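Shareholder votes are usually counted long before anyone walks into the hall. At Toltusum, the mid-sized packager that spent most of the year fighting off Irkness Capital, the count that mattered was finished by the August record date, when it became clear who would be allowed to vote and who would not.

Irkness held a small stake and asked for two board seats. Its case rested on capital spending. Toltusum had put money into three plants in a row without publishing a return target for any of them, and its shares had trailed those of its closest rival, Furnden, through the whole period. The fund wanted a ceiling on new projects, a public hurdle rate and a review of the cold storage unit, which earned less than its cost of debt.

None of this was new. Analysts had made the same points on earnings calls. What Irkness added was a reading of the company's bylaws.

Under the rule then in force, a holder had to own at least 1000 shares for 365 days without a break before putting a name forward for the board. Irkness had held its shares for 352 days when it sent in its notice. The company rejected the notice the same afternoon. The fund argued that the clock should start on the trade date of an earlier swap contract, which gave it the economic exposure but no title to the shares.

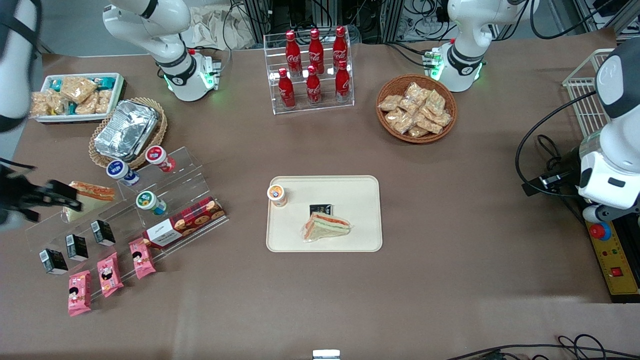
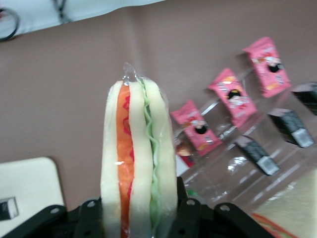 Andri Lanz
Senior Writer, Corporate Governance

The swap question has a long history and no settled answer. A holder of a cash-settled swap gains or loses as the share price moves, but the dealer on the other side usually owns the stock and controls the vote. Courts have tended to read holding rules by their plain words. Toltusum's rule said "record or beneficial owner," and the company's lawyers took the view that a swap made Irkness neither.

Irena Kaczorowski, who ran the campaign for Irkness, did not take the matter to court. A ruling would have come after the meeting, and the fund would have had to pay for both the case and the proxy mailing. She went to the other large holders instead and asked them to withhold support from the chair of the audit group.

Strebel, a pension manager with a larger position than Irkness, was the first to agree. Its letter was two pages long and dealt almost wholly with the hurdle rate. It did not mention the swap or the cold storage unit.

The company moved before the vote. It offered one seat, to be filled by a person acceptable to both sides, and a return target to be published with the annual report. In exchange Irkness signed a standstill – no further purchases, no public criticism – that runs until the nomination window opens again. The holding rule stays as it is, and the standstill is silent on swaps. The cold storage review is due before the next budget is set.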